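Search the archive Go Advanced

[cell-planning] Re: Budget for a second arm, or wait?
From: Hường Lục
To: cell-planning list
13 July 2023

Hi Benedek, and hello everyone,

Benedek Hegedűs wrote:
> We have one arm on a bench sorting small cups out of a bin, and
> my manager would like a second one on the August request. The
> quote from Tresell is 2597 for the gripper alone, and I haven't
> started on the stand, the cabling or the trays. Has anyone here
> bought the second unit before the first was really earning its
> keep? And did you simulate the layout first, or just buy a table
> and hope? I have 11 working days to turn in a number.

I've been meaning to answer this since it came in, and then I kept writing a longer and longer reply in my head, so please forgive the length. We went through the very same thing at Huvell last year and I still have the spreadsheet, with all its crossed-out rows.

The short version is that I'd put the second arm on the request but split it into two lines, so the finance people can approve the small one if they choke on the big one. Ours went in as one lump and came back three times. When I finally broke out the gripper, fingers, base plate and cable kit as their own line, that part was signed the same afternoon and we could at least get the lead time started. (The fingers took longer to arrive than the arm did! I would never have guessed.)

About the gripper price — 2597 sounds like the version with the force sensing. For small cups that stand upright and all have the same size, we got along perfectly well with the plain two-finger one from Sturus, which came to 1372 with a spare set of fingertips. Do ask for the spare set on the same quote. We bought ours separately and paid shipping twice, and I still grumble about it.

As for simulating, yes, please do, and do it before you order a table. Ung built our model over a couple of weeks, room and all, with the shelving and the tool cabinet and the tape on the floor, and I'll admit I thought he was overdoing it. Then he raised the arm on a box so it could reach straight down into a round bin, and moved the small tray over to the left, and we could finally talk about heights and reaches with something in front of us. 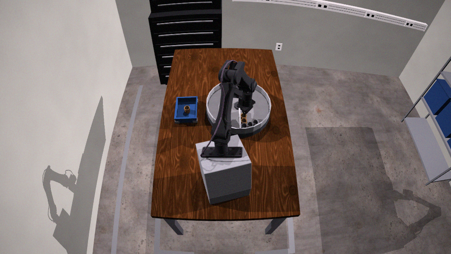 We ended up changing the order three times on the strength of that model, and every change was free at that stage. The pedestal was the big one. I had budgeted for bolting the arm straight to the tabletop, and in our runs the wrist kept ending up at an ugly angle near the bin wall. A plain box stand fixed it, and it's a cheap item if your own shop can weld. The other thing we learned was to allow for more trays than you think you need. I put 44 on our request and was teased for it, and we've used them all.

What I'd leave out for now is the vision upgrade. Everyone will try to sell you one. Run with what you have for a few months, keep a log of the picks it misses, and put the camera on next year's list if the log asks for it. A log is also a lovely thing to have in your hand when somebody wants to know what the first arm has been doing all this time.

If it would help, I can send you my spreadsheet with the prices blanked out, or you could write to Ung about the model files — he's generous with them, though his folder names are a puzzle. Let me know how the request goes, and good luck with those 11 days.

Warmly,
Hường

Related messages
Budget for a second arm, or wait? (Benedek Hegedűs)
Spare fingertips: who stocks them?
Pedestal heights for bench arms
Lead times on cable kits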